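Search this site
Search

5/29/18
By Raquel Seixas

Leave the toaster out

My sister-in-law came over in April and put my toaster away. She meant well! She wiped the counter, looped up the cord and tucked the whole thing in the cabinet over the fridge, next to the fondue set, and for two days I ate untoasted bread because I couldn't face the step stool at six in the morning.

I've been thinking about it ever since (too much, my husband would say). Every kitchen makeover I see has the same counter - one lemon, one cutting board, miles of bare stone. Where is breakfast supposed to come from? An appliance garage, apparently. The fancy built-in one we were quoted at Clonside came to $902, and for that you get a little roll-up door so that guests won't find out you eat toast.

I say a toaster has earned its spot. It's the one machine in my kitchen that gets used every single day, and it asks for so little: two slots, a lever, a crumb tray I should empty more than I do. The blender can go live in the cabinet. So can the waffle iron, which I love and use maybe at Christmas.

My friend Judite Bettencourt disagrees with me completely, and she has 200 square feet of apartment to disagree from, so I listen. She says a shiny toaster on a narrow counter collects neighbors. First a cup parks beside it, then a bag from the store, and pretty soon you're buttering bread on top of the mail. She's right about the neighbors. I just don't mind them as much as she does.

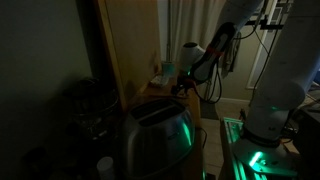

Two slots, a narrow wooden counter and a few neighbors.

What I do mind is a cord hanging over the edge, and I'll give the hide-it-all crowd that one. Push the slack to the back, especially if you have kids or a cat. Then leave the poor thing alone where you can reach it half asleep. Mine is back beside the stove, and the fondue set has its shelf to itself again.

Contact | Copyright 2018 Raquel Seixas | Back to top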